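Keeping a rucksack off the floor in a small flat - any ideas?
Posted in Home and Storage

Rajkumari Gautam
We moved into a one-bedroom place in December and there is no hall to speak of. Bags end up on whatever seat is closest to the door, and then nobody can sit down. I can't drill the walls (rented). I have looked at the Vetell coat stand but it is 254 pounds, which I'm not paying. 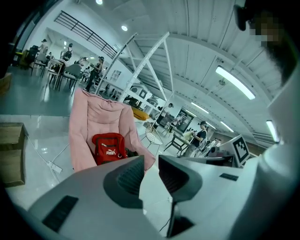 My work bag weighs a fair bit with the laptop in it, so stick-on hooks are out. I had one come down on a Thursday night and it took a strip of paint with it. Is there anything else that stands up by itself?

3 replies

Rudel
Over-door hooks. No drilling. Check how thick your door is first, as some of them stop it closing. 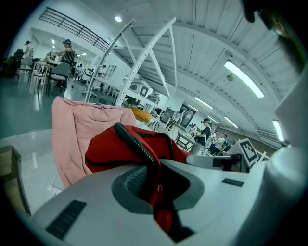 Wongsuwan
I'd go for a low bench with space under it. Mine is 21 inches wide and fits behind the door with a bit to spare. Coat stands tip over if you hang everything on one side - we had that with two of them.

If you do buy a stand, look at the weight of the base and ignore the number of hooks. Second-hand shops often have the old heavy ones.

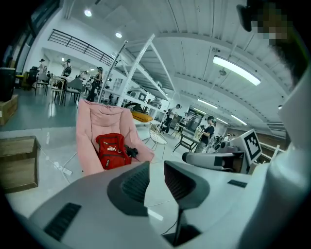 As for the paint, fill it lightly, sand it and touch it up before you move out. Ask the agent which white they used. Ours told us straight away and a small tin was enough.

Bumar
same problem here, just use a chair lol 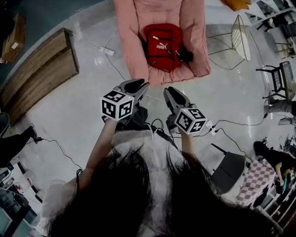 Long hair, pale grey top, shiny floor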